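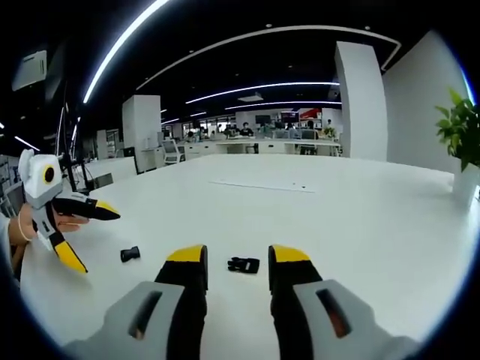
Fig. 1. Shared table, open-plan office, with desk row and windows behind.

Unit 3: Shared Work Surfaces

A shared table differs from an assigned desk in that no single user sets its layout. Record the surface first, then the objects on it, then the circulation space. Small dark items on a white top are easy to locate; white items are not. Planters count as fixed objects and are entered on the plan.

Clearance behind an occupied chair: 900 mm minimum. Planter to table edge: 300 mm where the plan allows.
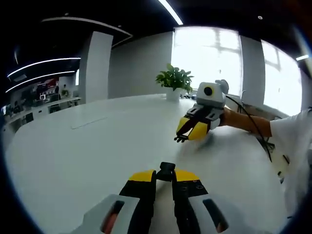

Notes: Vasanthi Unnithan. Revised September 4, 2021.

Oval tops have no corner positions, so seats are set out along the curve. Mark any seam or groove on the plan as a line. Glossy white finishes opposite a window produce glare; note window position on every sketch.

Exercise 3.2: draw the table at 1:20 and mark two facing work positions. Submit to Genalyn Dumlao. Reading: Istov, ch. 4.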